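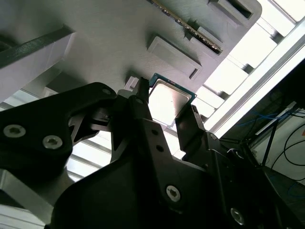
Movasau Plistside parts tray: bench review

The Plistside is a light gray fixture tray for desktop computer parts that are out of the machine. It has raised square pockets, a rectangular processor holder and a narrow slot for strip-shaped parts. Movasau sells it to repair benches and training rooms. Ours weighed 564 g on the shop scale.

I used it for 11 processor removals and refits on one older desktop board, with the case open on an 800 mm bench. Kylie Quinlan repeated part of the work left-handed. The comparison tray was a flat Dorix mat with a raised rim, in use here since August.

The processor holder is the best part of the design. It supports the chip near its edges and leaves the heat spreader exposed, so the part can be gripped by its sides and lifted without sliding. On the Dorix mat the same chip has to be tipped up with a fingernail first. I would still like a corner mark molded into the holder. Orientation has to be read from the chip itself, and under a bench lamp the small triangle is easy to miss.

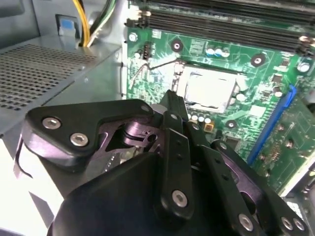 Does the cooler have to come off before the tray is any use?

For processor work it does – the heat spreader has to be bare and the retention lever free before the chip can be moved to the holder. Small connectors and memory can go in the tray at any stage.

The square pockets are less convincing. Their walls are high enough to keep a part in place when the tray is bumped, but a small connector that drops flat to the bottom is slow to pick out. Kylie used tweezers for these. Shallower walls on one side would fix it.
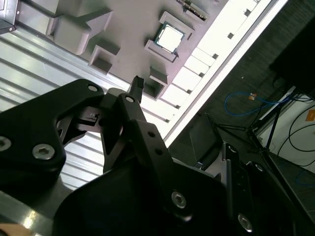
Stability and placement

The tray stayed put on a rubber bench surface. On bare laminate it moved under a firm sideways push, and Ingeborg Wiegand clamped hers down after the first afternoon. It works best directly beside the open case, with the processor holder on the side nearest the socket. A Voß clamp with a 14 mm jaw opening fit over the rim.

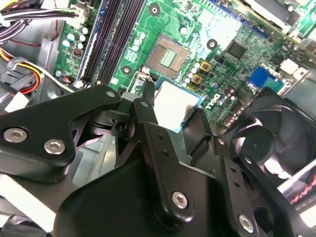

Processor angled in front of the empty socket, contacts exposed.

Cleaning took a dry brush and a lint-free cloth. Thermal paste left a faint mark in one pocket that alcohol removed on the second pass.

Rating: good for processor handling, fair for small connectors. Replacement holders are not sold separately.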